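Guides > Small Kitchens > Murus side table > Section 4: Setting up the table for everyday meals

By the Kolbridge home desk. Updated in May

We use cookies to remember your place in the guide. Accept / Manage settings

4. Setting up the table for everyday meals

If you've got as far as this section, your Murus is standing on its own and you have room for a proper little eating corner. Well done! This is the part we enjoy most, and it takes far less time than the assembly did. The steps below are for one or two people eating at a small table that also has to hold the breakfast things, the jars and whatever else lives there between meals.

You will need the table, a cloth or wipe-clean cover, two plates, a bowl, a mug or two, spoons, and a damp sponge.

4.1 Placing the table

1. Clear a patch of floor 1000 mm wide and sweep it. Grit under the base will scratch glazed tiles, and you won't notice until you next move the table.

2. Set the table down with its plain side to the room. Leave 800 mm between the front edge and anything behind you, so a stool can be pulled out without a fight.

3. Press down on each corner in turn. If one rocks, turn the foot beneath it a little at a time until the top sits still.

Note: Tiled floors are rarely as flat as they look. If you shift the table later, do step 3 again.

CAUTION: Do not drag the table with things standing on it. Lift it empty, with one person at each end.

4.2 Putting on the cover

4. Wipe the top and let it dry fully. A cover laid over a damp top will stick in patches and smell by the weekend.

5. Lay the cover from the back edge and smooth it towards you with the flat of your hand.

6. Let the front hang down by a hand's width. Any longer and it catches on knees - we have lost a full mug of tea that way and it was our favourite mug, too.

The Urkia cover (part 3706) is cut for this table and comes in three plain colours. An ordinary tablecloth folded to size does just as well. Fold the extra underneath at the back where it won't make a ridge under the plates.

4.3 Laying out the everyday things

7. Start at the back. Tall and heavy things go here: cartons, bottles, lidded tubs, bags of sweets or dried fruit. Keep them in one row so you can see what you have.

8. Put cups in the middle, handles to the right (or to the left, if that's your hand).

9. Plates and bowls go at the front, left of centre. Stack a bowl on a plate when you're short of space and lift them apart when you sit down.

10. Lay spoons flat to the right of the cup. Give each one its own bit of cloth, as crossed spoons slide about and end up on the floor.

Note: Plastic plates and bowls are wonderful on a small table. They're light, they're cheerful, and a matching set in one strong colour pulls the whole corner together even when everything else is odds and ends. We're very fond of orange!

CAUTION: Keep plastic tableware away from the hob and from pans that have just come off it. Check the underside of each piece before using it in a microwave.

Table things in orange, with the rest of the kitchen close by:
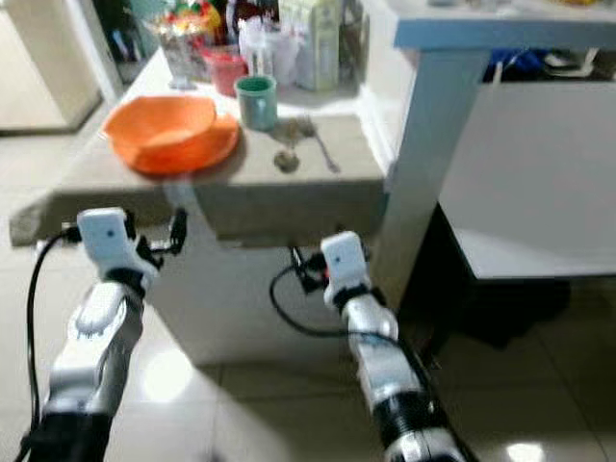
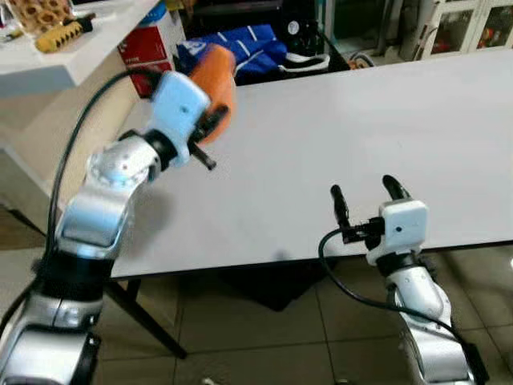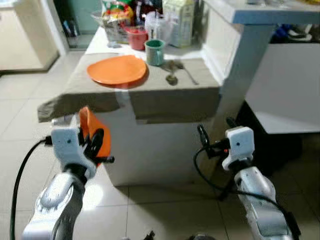
Can I leave the cover on when I wash the table down?

Take it off at least once a week. Crumbs and drips work their way under the edges, and the top needs to dry in the open air before the cover goes back. For daily wiping, a damp sponge over the cover is plenty.

4.4 Clearing after a meal

11. Take spoons first, then cups, then plates. Small things get knocked off when you reach across them for big ones.

12. Scrape plates before stacking them. If a bowl has a lid, put the lid back on before it goes in the fridge, and write the day on a bit of tape.

13. Wipe from the back to the front, catching the crumbs in your other hand.

14. Put back only what you'll want at the next meal. It's tempting to let the back row grow, and a Murus will hold a surprising amount, but you'll soon be eating with your elbows in.

Note: The Macaraeg clip-on shelf, described in section 5, takes the back row off the table altogether. Fit it after you have lived with the table for a while and know which end you reach for.

CAUTION: Never use bleach or cream cleaner on the top. Washing-up liquid in warm water will shift almost anything, tea rings included, if you leave it to sit for a minute first.

Continue to section 5 for the shelf, or go back to section 3 if the feet still need adjusting.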